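3.2 How people talk about taking out the trash

I should say up front that I came to household waste by accident. My earlier work was on rent disputes, and the trash kept getting into the interviews. People would sit down to tell me about a landlord and within ten minutes we were on whose turn it was to carry the bag down. After a while I gave in and made it the subject.

The material in this section comes from two apartment buildings, which I call Bramness and Vala. Bramness has a chute on every landing. Vala has a locked shed across the parking lot, and you need a key for it, and the key is always in somebody else's coat. Between them I collected 417 diary entries from tenants who agreed to write down, in their own words, each time a bag left the apartment (or should have left and didn't). Yakubu Okoro did the first round of coding and I did the second, and we argued over the leftovers on the phone, usually while one of us was cooking.

The thing that struck me first was how little the diaries say about garbage. They're about timing. "Full but not full full" is a phrase I love, from a tenant at Vala, and it shows up in one form or another all over the entries. A bag can be pushed down once, maybe twice, and everyone in the apartment seems to know whose push was the last decent one. After that, whoever throws something away is stuck with the job. In the Ajayi household this was close to law. In the Jallow household the rule was that the cook never takes it out, and so on nights when they ordered in there was no rule at all and the bag stayed put until morning.

Then there's the knot. I had coded tying and carrying as one event, and that was a mistake, my mistake, which Yakubu caught in May when we were well into the second building. Tenants treat them as two separate jobs. Tying the bag is a kind of announcement: I've done my half. A tied bag left on the floor can sit there for hours and it still counts as progress to the person who tied it, while everybody else in the place reads it as a chore that somebody walked away from. At Bramness, where the chute is seven steps from most front doors, this waiting stage was short. At Vala it could run overnight, and the diaries get pretty heated about it!

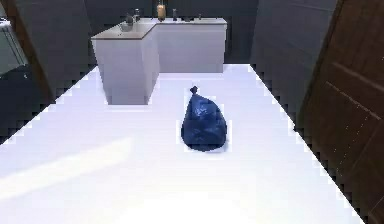

Figure 2. Tied bag on the floor, near the counter (computer rendering).

3.3 The waiting bag

I'll use "waiting bag" from here on for any bag that has been closed and hasn't left the home. I split these by where people said they put them: by the door, by the counter, or out in the hall. The hall bags caused the most trouble with neighbors, no surprise there, but inside the home it was the counter bags that got written about with real feeling. A bag by the door is at least headed somewhere. One tenant wrote that a bag by the counter "is just living with us now."

I want to be careful about how far I push this. Diaries are kept by people who like to keep diaries, and in both buildings that was mostly the person already doing the carrying. The ones who step around the bag don't write much down. I did try short follow-up talks with them, and what I got was a lot of "I didn't notice it," which I've coded as its own category and come back to in section 4.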